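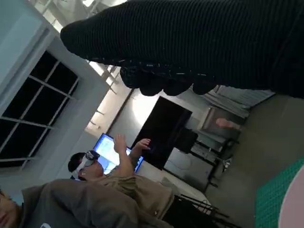
Figure 7. Headset on, hands raised in front with the fingers spread, monitor behind the wearer.

Section 2: Getting the Room Ready and Putting On the Headset

Welcome back! If you have worked through Section 1, your Vadico headset is charged, the Skillthorpe software is installed on your computer, and you are probably itching to get started. We would ask you to hold on a little longer and give some attention to the room itself. A half hour spent moving chairs and taping down cords will pay you back every single time you use the headset, and most of the calls that come in to our help line are about the room (a chair in the wrong spot, a cord across the floor, sunshine coming in where it shouldn't).

You will want a second person for this part. We call that person the helper throughout the guide. The helper doesn't need to know anything about the headset and can be a friend, a coworker, or a patient teenager.

Choosing and clearing the space

1. Pick the spot where the wearer is going to stand. Have the wearer stretch both arms straight out and turn all the way around, slowly, without the headset on. If a fingertip brushes anything at all, move that thing or move the spot.

2. Push chairs back to the edge of the room and tuck the legs in as far as they will go. Chairs on wheels like to wander back during a session, so lock the wheels if they lock, or turn the chair to face the wall.

3. Look down and walk the whole area. Pick up anything round or loose, and anything you would be sorry to step on. If you use a floor mat, press down the corners with your foot and make sure none of them curl. A mat with a grid pattern is handy for marking out the standing spot, but a plain one does just as well, and so does a bare floor with two strips of painter's tape crossed in an X.

4. Run cords along the wall. Where a cord has to cross the floor, cover it with a Cloutier floor strip or tape it flat along its whole length.

CAUTION: Never run a cord underneath a mat. You can't see the wear on it, and the lump it makes is easy to catch with a toe.

Screens, carts and shelves

5. Set up the computer monitor where the helper can see it comfortably. It may stand behind the wearer or off to one side, whichever suits the room, but keep it well out of arm's reach. A large upright display needs a bit more distance than a small desktop monitor, and we like to have it against a wall if there's a wall to spare.

6. Roll carts and racks to the side and set the brakes. Put the heavier boxes on the lower shelves wherever you can. If your cart is the Grullard model sold with the classroom package, the brake pedals are on two of the wheels only, so turn the cart until those two face the room and you can get at them easily.

Note: It's fine for the helper to stand at the cart with a hand on it. Please don't let anyone lean on it, though.

Light

7. Close the blinds, or lower them as far as they go, if direct sunlight falls anywhere in the area. At night you can leave them as they are. Dark window panes don't usually bother the headset, but if the view seems to swim or drift while the wearer faces a window, close the blinds and try once more before you change any settings.

8. Turn on the overhead lights. The headset likes an evenly lit room best of all. If a fixture is very bright and shines straight down on the wearer, turn that one off or move the standing spot a step or two away from it.

CAUTION: Don't leave the headset lying with its lenses facing a sunny window, even for the length of a coffee break. Sunlight through the lenses can mark the screen inside, and that kind of damage can't be repaired.

Putting on the headset

9. Loosen the strap all the way. Hold the front of the headset with one hand and the strap with the other, bring the front up to the face first, and then ease the strap back over the head. Long hair can go above or below the strap, but a ponytail or a clip right underneath it will get uncomfortable in a hurry.

10. Tighten the strap a little at a time until the headset stays put when the wearer nods. Snug is what you're after. If it leaves red marks on the cheeks, let it out a bit.

11. Ask the wearer to raise both hands in front, at chest height or so, and spread the fingers. Hold that pose until the outline of the hands shows up inside the headset. Loose sleeves are no trouble as long as they don't slide down over the hands.

12. The helper should now check the monitor. If the Skillthorpe start page is open and the green check mark is showing, you're ready to begin. If the mark is missing, have the wearer lower both hands, count slowly to five, and raise them again.

Note: A first session can run up to 44 minutes on the factory setting. Newcomers are often happier with much less, and you can shorten it under Session Length in the start menu.

During the session

The helper stays in the room the whole time and keeps other people out of the wearer's reach. Anyone watching is welcome to sit or stand close by, so long as they remember that the wearer can't see them. Speak up before you touch the wearer's arm or shoulder.

CAUTION: Stop right away if the wearer feels dizzy, queasy, or unsteady. Help the wearer take off the headset, offer a chair, and leave the next try for another time.

When you're finished, wipe the face pad with a dry cloth, loosen the strap again for the next person, and put the headset back in its case with the lenses down. Cleaning and storage are covered more fully in Section 3.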